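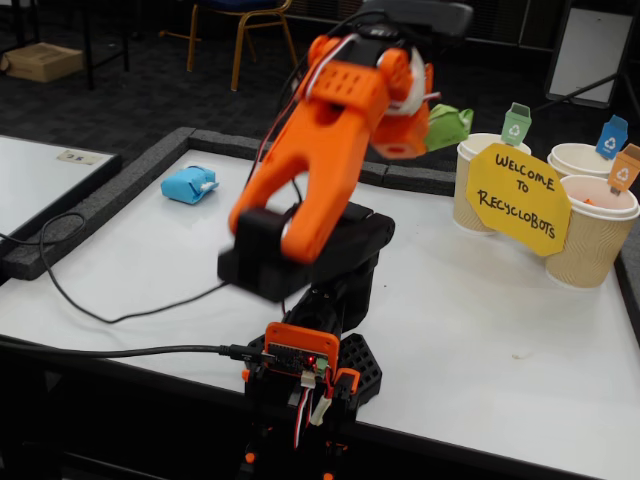
Call for participants: home and classroom testers for the Flinix desk arm kit

Asov is looking for people who will build, use and review our desk robot arm kit before it goes on general sale. The kit is called Flinix. We are a small firm in Dretcombe and we have made teaching materials for workshops before, but this is our first product that a customer must put together alone at the kitchen table. For this reason we need honest testers, and we need them to be different from us.

What the kit is

Flinix is a small arm with 3D-printed parts, servo motors, a control board and a camera module which is fixed above the gripper. You connect it to your own computer by USB. You first move it by hand commands from the keyboard, and later you teach it short tasks, for example to pick up a piece of paper rubbish and drop it in the correct cup. The sorting task is the one we ask all testers to try. The other tasks in the booklet are free to choose.

Who we are looking for

We have places for 60 testers. You can apply as one person, as a family or as a school club (a club counts as one place). You should
- be 18 or older, or apply together with an adult who will be present when the arm is powered
- have a table where the arm can stay for the whole test period
- have a computer with a free USB port and permission to install programs on it
- read English well enough to follow a printed booklet

You do not need to know programming. We would like that one half of the group has never built anything with motors. If you are an engineer you are also welcome, but please tell us so in the form, and please build by the booklet and not from your own experience.

What you will do

The test takes 10 weeks. In the first two weeks you assemble the arm and write down where you stopped, which screw was missing or which picture was not clear. After this we ask for one session each week, usually less than one hour. After each session you fill in a short form. There are also two telephone calls with Viorica Radulović, who writes the booklet and wants to hear every complaint about it. We ask you to send short videos of the sorting task. Faces and voices are not needed, and we prefer videos without them.

Things we already know

The gripper holds crumpled paper well, but it is not good with flat card. The cables are long and need to be kept away from the elbow joint. The calibration step must be repeated if you move the base. Please report these anyway if they disturb you, we want to know how much.

What you receive

The kit is lent to you without cost, and we pay the post in both directions. Testers who send in all the forms may keep the arm, or return it and receive 240 pounds instead. Tools are in the box, except a small cross-head screwdriver. If you must stop early there is no penalty - only send the kit back in its box.

Safety and data

The arm is light but it can pinch a finger. It must not be left with power on when you are out of the room. Videos are kept on our own server and used only to improve the kit and the booklet. You can ask us to delete them at any time. Elias Farah is responsible for this and will answer your questions.

How to apply

Fill in the form on the Asov website, under "Flinix testers", by 7 May 2019. In the last field please write in your own words, 700 characters at most, what you would like a small robot arm to do at your table. Todor Berisha and Ileana Pană read all applications, and everyone will get an answer, also if it is a no.

Clubs which need a letter for the head teacher can ask for it in the same form.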